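The Case for a Written Rule on Empty Starts

Standards for robot work tend to be written by people who think first of the arm, the cage and the stop button. Those matters deserve the attention they get. Far less has been written on the hand-held gripper, a tool that an operator carries to an ordinary table and uses to record how a task is done. The position of this office is that such work needs rules of its own, and that the first of them should govern the moments before any object is touched.
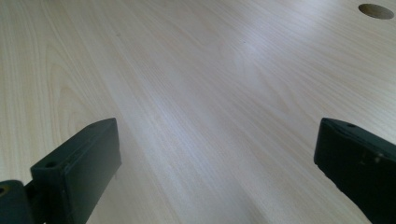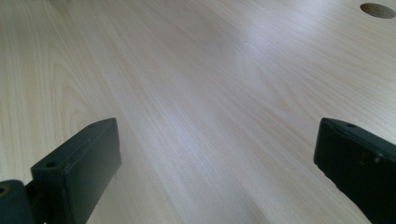

Fingers open, nothing between them, bare wood grain beyond.

Many teams regard these moments as waste. They trim them, skip them, or let each operator decide. We hold that they are part of the record and should be treated as such. A recording with no object in it can be used to judge whether the fingers sit where they should, whether the light is usable, and whether the surface is fit for the task. Once a cup or a box is in place, each of those judgments becomes harder to make, and some can no longer be made at all.

The draft rule now before members is short. Every session shall open with a view of the bare work surface, fingers fully apart, held long enough for a reviewer to inspect it. The view shall be kept with the session and shall not be edited. If the surface, the lamp or the tool is changed, the view shall be taken again.

Three objections were raised when the draft was circulated in October. The first concerns cost. Leblanc, which reported 961 sessions in the period under review, argued that even a brief added step becomes a serious burden at that volume. We accept that the step takes time. We do not accept that the time is lost. In the same period Leblanc withdrew 67 sessions after delivery for faults in setup, and its own report says that most of those faults would have been plain to a reviewer who had an empty start to look at. The cost of recording a session twice, with the staff and the objects brought back together, falls on the same budget as the cost of the step.

The second objection is that tables are not laboratory equipment and should not be inspected as if they were. Members asked whether a speck of dust or a scuffed fingertip is now to count as a defect. It is not. The draft sets no standard of cleanliness, and this office would oppose one. A working table has marks on it, and a working tool shows wear. What the rule asks is that such things be on record at the start, so that a mark noticed later can be traced to the surface or the tool and is not mistaken for something that belonged to the task.

Glare is a more difficult matter, and here the draft should be made stronger. A smooth tabletop under overhead light will return a bright patch, and within that patch fine detail is weakened. Operators grow used to it and stop seeing it. The current text says only that lighting should be "adequate," a word that two reviewers can read in two ways without either being careless. We recommend that the operator be required to note any band of reflection that crosses the area where objects will be placed, and to state whether it was left in place on purpose. There are sound grounds for leaving it. Homes and shops are full of shiny surfaces, and a collection made only under soft, even light will serve such places badly. The choice should still be written down by the person who made it.

Fixed features of the surface call for the same treatment. Many tables have holes for cables, seams, or raised edges. Comby proposed that such features be covered before work begins. Divby proposed that they be left alone and ignored. Neither course is satisfactory. A cover introduces a new object with its own edges and color, while silence leaves the reviewer to guess whether the feature mattered. The better practice is to list the feature once in the site sheet and to keep small parts clear of it.

The third objection is the most serious, and it came from Olesia Pasichnyk, who leads operator training at Drandent. She wrote that rules of this kind are too often enforced against the operator, who has the least say over the table, the lamp or the schedule. An operator who records an honest view of a poor setup may be blamed for the setup. One who records nothing is seldom asked why. If that is how the rule is applied, she warned, members will receive a great many tidy forms and very little truth.

We believe she is right, and the draft has been changed in response. Responsibility for the condition of the site now rests with the site manager by name. The operator's duty is limited to making the record and reporting what it shows. An operator who halts a session on the strength of the opening view is not to lose pay or rating for doing so. Some members consider this last provision to be outside the scope of a technical standard. In our view a standard that relies on people to report faults has already entered the question of how those people are treated, and it should say so openly.

There remains the matter of proof. Drandent ran the revised procedure on 500 sessions before submitting its comments, and its operators reported that the habit was formed within the first week. That is encouraging, but it is one member's account of its own staff. We have asked that a second trial be carried out at a site with mixed lighting and several table types, and that the results be released in full, including the sessions that were halted. Until then the rule should be adopted as recommended practice, with a set review, and should not be made a condition of certification.

Members have until the close of business on Thursday to submit written comments on the glare provision and on the duties of the site manager. Comments on other sections will be held for the next round.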